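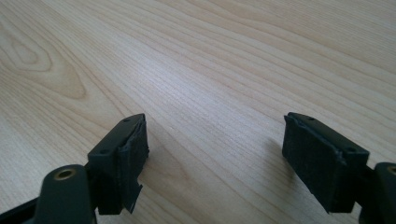

Figure 1. Tabletop, pale wood grain

Reading Out of Order: How Borrowers Move Through a Mystery Series
Student project report, Popular Fiction course

Background

I started this project with a grudge. Last August I picked up the fourth Willevine mystery at a bus station, loved it, and then went back to the first one already knowing that the detective's partner was going to betray her. Was my reading ruined? Not at all! I spent the whole first book watching the partner like a hawk, and I think I had more fun than I would have had otherwise. So I wanted to know how many other people read a series in the wrong order, and whether the books themselves are built to allow it.

Material

The Norkum town library let me use its loan records for mystery fiction with all the borrower details replaced by random codes. The file covered 2,791 loans. After I took out renewals and entries where the volume number was missing, 2,514 were left, and everything below is based on those. There were 392 borrowers in the cleaned file.

I looked at two series closely. The Willevine books are a run of seven novels set in a river town, with one long story about the detective's family going on behind the cases. The Nesar books are funnier and stranger (a retired piano tuner solves crimes by ear) and each one is supposed to stand alone.

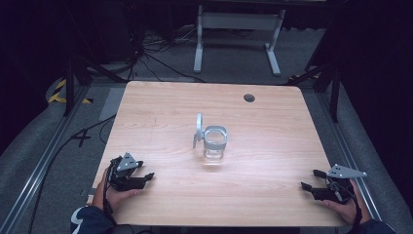

Page last modified: Sun 23 February

Method

For each borrower I put the loans in date order and checked whether the volume numbers went up. A borrower who skipped a book but kept moving forward counted as "in order." Anyone who went backward at least once counted as "out of order." I did the sorting in Dabbas, the spreadsheet program we use in class, and then read both series from start to finish with a notebook next to me, marking each spot where a book explains something from an earlier one.

The notebook part was supposed to take two weeks and took five. I regret nothing – the third Nesar book has a chapter set inside a broken church organ and it is the best thing I read all year.

What I found

My guess was that Willevine readers would be careful about order and Nesar readers would jump around. The second half held up. Nesar borrowers went backward all the time, often starting with whichever volume had come out most recently. But plenty of Willevine borrowers did it too, and the most common starting point after book one was book four, my own bus station book!

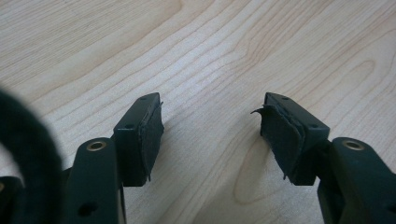 Reading book four again with that in mind, I could see why it works as a way in. It opens with a new neighbor moving to town, so everybody has to be introduced to her, and the reader gets introduced along with her. The old cases come up only as gossip. Book five does the opposite and starts in the middle of an argument left over from book four, and hardly anyone in the file began there.

Limits

Loan records can't show who bought a book or got it from a friend, so some of my "out of order" readers may have been perfectly tidy. A borrowed book may also never have been opened. I would love to add a short questionnaire next time and ask people where they started and whether they minded – I left it too late to get permission this term.

The notebook tables for both series are in the appendix, with the endings kept on a separate page for anyone who hasn't read them yet.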